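Should I roll my old 401(k) into an IRA or leave it where it is?

Posted by stukeo_fan

Hi all, long-time reader, first time asking for anything. I left my job at Cormier in July after 9 years (good years mostly, I just couldn't face the commute any more) and I still have a 401(k) sitting there. The new place has its own plan but I can't join until I've been there a few months. So right now I'm putting nothing away at all, which makes me itchy.

The old plan sent me a packet with a bunch of boxes to check. I can leave the money, move it to the new plan later, roll it to an IRA, or take it as cash. I know enough not to take the cash. My sister-in-law did that once and the tax bill ate her whole spring. But the other three all sound fine to me and I keep going around in circles. I have the packet on the nightstand and read a page of it before bed, then I put it down and do laundry instead. 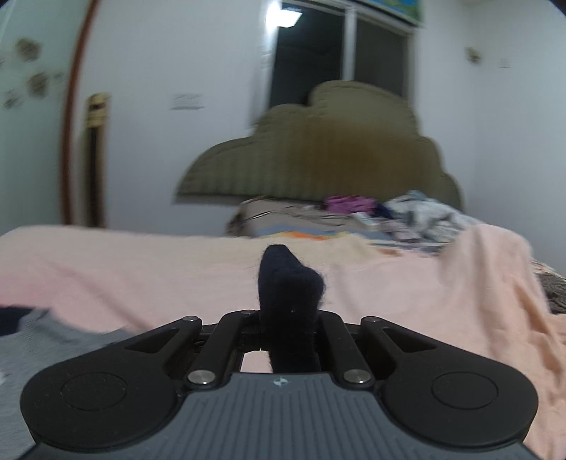
One dark sock.

Anyway, a few things that might matter. I'm in my forties. I have a small IRA already at Grondero that I opened with $1000 from a tax refund and pretty much forgot. The old plan has maybe a dozen funds to choose from and I'm in one of those target date ones. There's a fee line on the statement but I can't tell if it's high or not. Also I had a loan against the 401(k) for a roof, and there's still a bit left on it. Does that change anything? The lady on the phone said "it depends" and then we got disconnected.

Thanks in advance, and please use small words!

Posted by ondimau_porch

Oh boy, the loan is the part I'd look at first! I had one too when I changed jobs. With a lot of plans, once you leave, they want the rest of it paid back, and if you don't pay it they treat what's left as money you took out. Then it's taxed, and there can be a penalty on top at your age. Some plans let you keep making payments from your bank account after you go, so call back and ask them exactly this: "Can I keep paying my loan now that I've left, and if I can't, what's my deadline?" Get it in writing. If they say no, ask about the tax deadline for putting the same amount into an IRA yourself, which can get you out of the tax part. I did it that way and it was a pain but it worked.

On the bigger thing, I'm a leave-it-alone person myself. I left mine for 2 years while I got settled in and nothing bad happened. Do check that your balance is over whatever the plan's minimum is, though. If it's a small account they can move it out without waiting for you to make up your mind.

If you do roll it over, ask for a direct rollover, where the check is made out to the new company for your benefit and not to you. If it's made out to you they have to hold back a chunk for taxes, and then you're digging in your own pocket to make up the difference. I can't say this loudly enough. DIRECT.

For the fee, look for something called the expense ratio next to your target date fund. Then look up the same sort of fund at the place where your IRA is and put the two numbers side by side. That took me one cup of coffee once I knew what it was called.

Posted by grumpy_in_payroll

IRA. More choices. I did it 5 years ago and never looked back.

Posted by third_shift_saver

I'd be careful with that last reply. It's fine for some people but there are a couple of things you give up. If you leave a job in or after the year you turn 55 you can usually take money from that employer's plan with no penalty, and you can't do that from an IRA. You're a ways off, but if you think you might quit early someday, moving the old money into the new plan keeps that door open. You can't borrow from an IRA either, and it sounds like you've needed to before (roofs, ugh, we just did ours).

What I'd do in your shoes is wait until you're in the new plan, ask HR for the fund list and whether they take rollovers in, and compare it with the old one then. In the meantime you can still put new money in that little Grondero IRA every payday, even a small amount. You'd be saving something, and the packet can sit on the nightstand a bit longer once you've got the loan answer.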